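Relearning the cube at a white table

I put the cube away years ago and picked it up again in June, mostly to find out how much of the method was still in my hands. The answer was the first two layers and very little of the last one. These are my notes from the first few weeks, in no strict order.

The surface came first. At home I practice on a kitchen table with a dark grain, and the cube slides on it when I set it down in a hurry. The table I use in the afternoons now is a big matte white one with gray partitions behind it. It has two practical effects: the cube stays where it is put, and the colors are easier to read against a plain background. Inspection got a little quicker for me, mainly on yellow and orange, which I used to mix up under the kitchen bulb.
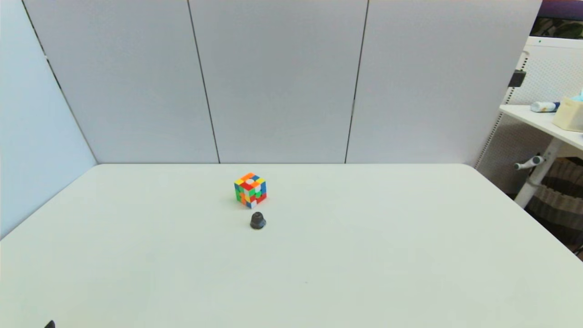
Scrambled cube near the far side of the table, no face solved.

Scrambles. I was making them by hand, which is a bad habit. A person tends to repeat the same few turns, and mine kept leaving pairs together. I now use written scrambles and hold the cube the same way every time, white on top and green in front. Florence Lavoie, who learned from the same booklet I did, checks the result against the diagram before she starts. I skip that step and have paid for it twice, once with a corner twisted in place that I only noticed at the end of the solve.

Method. Cross, first two layers, then the last layer in four short steps. I know the full set of algorithms exists and I am leaving it alone for now. The two-look version is slower but I can recall it without stopping. My cross is still too long, often nine moves where seven would do.

Times, in seconds, from four solves one after another: 283, 214, 200, 196. The first includes a dropped algorithm and a full restart of the last layer. I would not draw a trend from four solves. What I can say is that most of the time goes to looking for the next pair, so turning faster would gain me almost nothing at this stage.

Tension. My cube came set tight from the shop (Ouali, the small one near the station) and caught on corners. I loosened each center screw by a quarter turn, tested it, then went another eighth. Khadija Younis runs hers much looser and it turns beautifully for her — in my hands it overshoots on every double turn. Set all six the same and change them a little at a time.

Marks on the table. A white top shows every scuff, and I now wipe it with a damp cloth before I begin.
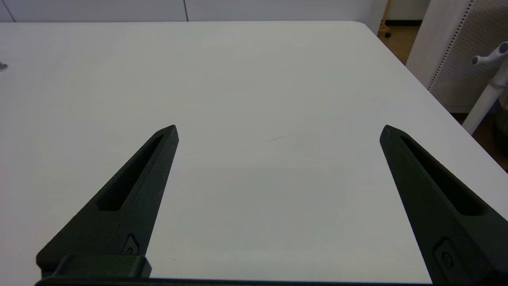 Do I need to lubricate a new cube before using it?
Most new cubes can be used as they are for the first few weeks. Add a drop or two of silicone lubricant once the turning feels dry or scratchy, and work it in with a few minutes of ordinary turning.

Next on the list is doing the cross on the bottom, so I can see the pairs above it without flipping the cube over. I have tried it for two sessions and it is slower so far. I'll post times once I have a full set to compare.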